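Bench notebook, Garia room
Oct 6, 2019

Back to the storage jars, a subject I had hoped to be rid of in May. 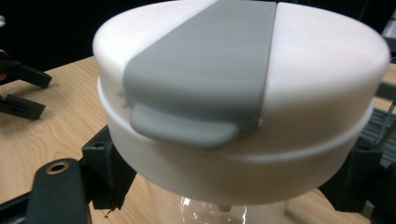
Two of the Crabtree jars have gone missing again, so the dry goods shelf is down to 6 and the labels no longer match anything. I moved the rice to the back and the lentils to the front. They will have swapped by tomorrow without any help from me.

Lids: the white ones with the gray strap stay in use. Lift by the tab, please, and don't twist. The Ditden lids twist, these don't, and I have now explained this often enough to put it in writing. White was a brave choice for a shared kitchen. Wiped the tops with dish soap for 15 minutes, then tried baking soda, then tea.

Straps washed separately, 40 minutes in the rack. Do not put them on the radiator. We know about the radiator.

The Pivuvance order form wants a lid diameter. Measured it twice and got two answers - will borrow the good calipers, if they have come home.

To do: new labels, scoop for the flour, find out who eats that many raisins.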